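October, bench 2, second half of the Hunarberg trial

Picked up at 9:40 after the usual half hour of letting the license server remember us. Still evaluating the Hunarberg assembly kit from Skuron: printed board, fixture plates, bag of blue parts, and the software pack that is supposed to turn all of it into a score. Loan period ends this month. Halliday wants a yes or a no and has hinted that a "yes, but" will be read as a no with extra typing.

Status from last session, for anyone who skipped it: installation done, calibration done twice, quick start guide followed to the letter and then followed again by a different person in case the letter was the problem. The guide says setup takes one coffee. I would like to meet that coffee.

Morning: calibration

Recalibrated before touching anything else. The routine asks you to jog each arm to a set of points on the board and press accept. There is no undo. If you accept a bad point you finish the set, save it under a name, and then delete the name. My list of saved calibrations now reads like a diary (good, good_real, good_real_b, Thursday_soup). Please use bench number and initials from now on, me included. Deleted the soup.

Residual after the third set was in the green band. The software does not say what the green band is in millimeters. Wrote to Skuron support to ask. The reply came fast and was very friendly and said that green indicates a good result.

Plates sit well once they are down. I had expected complaints here and have none. The fit between the larger pegs and their holes feels consistent by hand, and the spare set fits the same as the first. Whoever does their molding or printing should be given a raise and a bigger say in the software.

Late morning: the actual trials

Ran the peg skill as supplied, stock parameters, no tuning by us. The point of paying for a package is to see what the package does when you leave it alone. 100 attempts, logged by script, with me at the bench to reset parts between attempts and hold the stop button in a supportive way.

Tally:
Seated with no help: 52
Aborted by the software, arm retreated on its own: 38
Stopped by me: the rest

The aborts are mostly honest ones. Force goes over the limit, the arm backs off, and the log says force over limit. I can live with that kind of failure all day and more or less did. The ones I stopped were less polite. Two distinct flavors:

a) The skill decides the peg is already seated and moves on to the next step with great confidence. The peg is standing where it was. The score counts the step as done unless you correct it by hand, which is how I found out that the score can be corrected by hand.

b) The approach starts a little too low. On the short pegs this means a nudge before the grasp. On the tall ones you get away with it.

For (b) there is a parameter called approach_kindness. I am not making that up. It goes from zero to one. The manual gives it one sentence: "Increase for kinder approach." Raised it a step at a time after the official run and the nudging got rarer and everything got slower. At the top of the range the motion is so considerate that the watchdog times out.

Neither of these is in the release notes. Buvik had flavor (a) on the other bench with an earlier version and worked around it by adding a pause before the check. Tried the same pause here. It helped, in the sense that the wrong answer then arrived later and less often. No numbers on that yet, I only ran a handful and did not log them properly. Do not quote me on "less often."

After lunch: hands and such

Spent the afternoon on reach and clearance, with both arms over the board. The kit is sold as working with most end effectors, and the word "most" is doing a lot of lifting. The grasp library has an entry for a generic gripper and an entry for a generic hand. The generic hand has one grasp, called grasp.

Fingers take up room. With a fist hovering over the lower right of the sheet you lose a good bit of the space that the other arm would like to come through, and the planner in the package treats each arm as though the other were out for the day. We supplied our own collision check. So should any other buyer, and the brochure ought to say so in a font larger than the one it uses for the trademark notice.

The park pose is also set wrong for a table of our height. Edited the value in the config file, and the software put it back at restart. Edited it again and made the file read-only, which worked, and which I am noting here so that the next person does not lose an hour wondering why nothing saves.

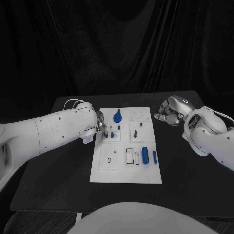
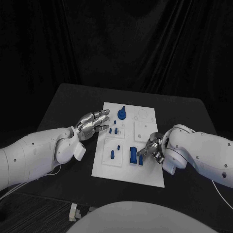 Marit Sundqvist read the tally over my shoulder before I had finished writing it up and said she would not use the headline rate for anything. Her view is that the board is worth buying and the skill pack is worth ignoring, and that Skuron knows this, given that they refuse to sell one without the other. She also pointed out that I had reset every peg by hand to roughly the same spot, so the start positions were far more friendly than anything a real cell would offer. "You tidied up for it," was the phrase. Fair. I did tidy up for it.

So, a second run is needed with starts drawn from a list. Marit has a script that prints offsets. The kit has one too, under Advanced, but it produces the same offsets every time it is opened. That may be a feature. I asked support and was told that it supports reproducibility.

Her other point, which I had not thought of: the scoring weighs every step the same. Picking up a peg that is standing upright in the open earns as much as putting it in a tight hole. You can do respectably on the overall score by being good at picking things up and then giving up. I know people with careers like that, but it is a poor way to compare controllers. We can reweight on our side since the raw log is plain text and readable. Credit where due, the log format is the nicest thing in the software. Timestamps are consistent, units are in the header, and it closes properly even when the rest of it crashes.

Things I liked, so this does not read as a grudge:

The part finish. Matte enough that the detection did not get lost in highlights, and against the white base the blue segments cleanly with our own code, too.

The plates come off and go back on without drama. Swapping a plate between runs is a one-person job.

The shipping case. Foam cutouts for everything, labeled. I have put the kit away properly every evening of the loan, which cannot be said of any other kit in this lab.

Things I did not like, beyond the above:

The license is tied to one machine and moving it requires an email. Buvik sent the email at the start of the loan and has since had two surveys about how satisfied he is with the answer.

The thin slot fixtures are not covered by any supplied skill. They have a page in the manual with a drawing of them and the heading "Slots." The rest of the page is blank. Ours might be a draft copy, will check against the PDF on their site.

The emergency pause in the software window is a gray button that sits beside a gray button for opening the help menu. We use the hardware stop and always will, but still.

Cost question: Halliday asked for a comparison against printing our own board. We could print one. We would then own a board that matches nothing anyone else has, and we would spend the winter arguing about tolerances, and I would be the one arguing. My inclination is to buy the hardware set and decline the support contract. Marit thinks they will bundle it anyway and take something off the price if asked twice. Asking once this afternoon, asking again after that.

To do

Rerun the peg skill with drawn start positions, kindness at stock.
Log the Buvik pause properly, with and without.
Get a millimeter figure for green. Third attempt at wording the question.
Write a slot insertion of our own, since the page is blank.
Try the gear part. Have been avoiding it.
Check that the read-only config survives an update before accepting the update.

16:50, update prompt appeared. Clicked "Later." It offered me "Now" and "Soon" as well. Arms parked, kit in its case, one short peg missing from the foam and found in my shirt pocket. Bench is free until I am back on it in the morning, leave the calibration alone please.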